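Home Automation and Robots > Build Logs > Two-arm bench in the shed, cable and gripper questions

shedfull_of_bits
Member, Goston

Evening all. I've been lurking here since March and finally have something worth showing. It's a two-arm bench in the shared workshop in Goston, built on aluminium extrusion, with both arms bolted to the front rail so they reach in over the table from the corners. Whole thing lives in its own little enclosure so the walls stay the same no matter who has left what lying around the workshop (you know what shared spaces are like).

Job at the moment is glassware. I want it to take a corked bottle by the neck, lift it, and put it down somewhere else without me wincing. Each wrist has its own camera on a white bracket. I've budgeted 204 hours for this over the year and I don't want to tell you how many are gone.

Anyway, this is where I'm at, and I'd love some opinions on the conduit on the left arm. I think it's too long. 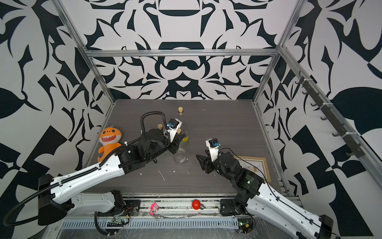

Goston, 14 October 2018

First full day with both arms powered up together. I spent most of the morning on joint limits and didn't touch a bottle until after lunch. Grip force is set at 32 in the software, which is just a number on a slider as far as I can tell, and I went up to 90 once by mistake. Won't be doing that again near glass!

Left arm is in corrugated conduit, right arm only has the thin camera cable clipped to the links. I did the left one first and got lazy with the right one. Which way would you go?

treadle
Member

Nice work. Yes, your conduit is too long. That big swing out past the elbow is going to catch something, and it'll be the plush shark first by the look of it. Take a good bit out, then run the arm through its whole range by hand with the power off before you tie it down again.

gum_leaf_66
Regular

I'd go the other way. Leave the left alone and give the right one some conduit as well. A thin cable on clips looks tidy until you've flexed the wrist 3000 times, then you get camera dropouts and spend a weekend blaming the driver. Ask me how I know. Long is fine. Tight is what kills cables.

treadle
Member

Long is not fine if it loops over the wrist camera. He's got an arch of it right beside the bracket. One twist and that's what the camera is looking at.

gum_leaf_66
Regular

Fair point about the arch, I was thinking of the elbow end. Still wouldn't shorten the elbow end.

shedfull_of_bits
Member, Goston

OK so shorten the wrist end and leave the elbow end. I can live with that. I might pinch some spare hooks off the rack under the side rail and hang the slack on one, if I can do it without fouling anything.

Other thing I wanted to ask about is the fingers. I started on the Findinska pads because there was a bag of them in the workshop, and they're OK on flat sides, but a bottle neck is a different animal. It wants to roll. I've been sending the right arm in from the side with one finger above the other and trying to stop it beside the cork, and I keep fiddling with how far it comes in. Having the other arm's camera looking across at it is a massive help, I can judge the gap much better than from the right arm's own view.

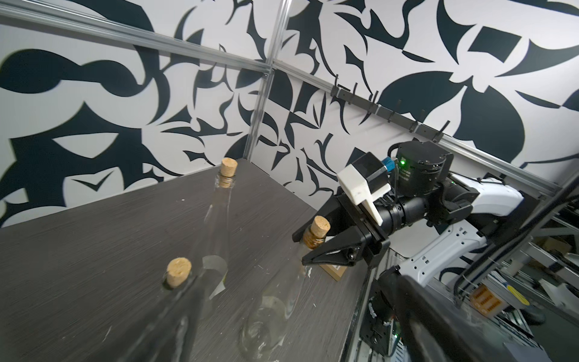
Can you pick up a bottle by the cork alone?

For a light empty one you can, but go for the glass neck once there's anything in it, as a cork can let go without warning.

knurled_edge
Member, Suken

Jumping in as someone who did bottles for a whole winter. I'd turn the wrist so the fingers close from left and right of the neck. With one finger over the other you're asking the lower one to find its way in between the neck and whatever is sitting underneath, and you've got a box under there. Move the box, or turn the wrist. Probably both.

Also, clear glass is rotten for cameras. I had a lot more luck going after the corks, they're the one bit of the bottle that looks the same from every angle. And do you really want walls that busy? Mine are plain grey and I reckon it's much easier on the vision.

shedfull_of_bits
Member, Goston

The walls stay, I like them. But I take the point, the pattern shows straight through the glass and that can't be making it any easier. I could hang a plain sheet over the back wall for one session and compare. Good tip on the corks too, I'll try it that way.

treadle
Member

Disagree on plain walls, for what it's worth. If it only works in front of grey, it'll fall over the first time you move house. Leave the pattern up and make it earn its keep.

knurled_edge
Member, Suken

Get it working first, make it hard later. That's how I'd do it, but it's your shed.

wattle_n_daub
New member

Can I ask a dumb one? Why is the wiring on the front, under the rails? Seems like the spot where you'd lean on it or tip your coffee.

shedfull_of_bits
Member, Goston

Not dumb. The arm bases are at the front, so it's the shortest run, and the slotted duct was the right colour for free. I do keep coffee on the other bench now. A cover is on the list, probably clear so I can still see the lights on the boards.

gum_leaf_66
Regular

Have a look at the Gounder duct lids if you can get them over there, they snap on and you can trim them with tin snips. Measure your slot pitch before you order, I didn't, and I've got almost 90 cm of lid doing nothing in my garage.

shedfull_of_bits
Member, Goston

Ta, will measure. Plan for next weekend is wrist conduit first, then turn the gripper, then the sheet over the wall if there's any daylight left. I'll post back with how the necks go.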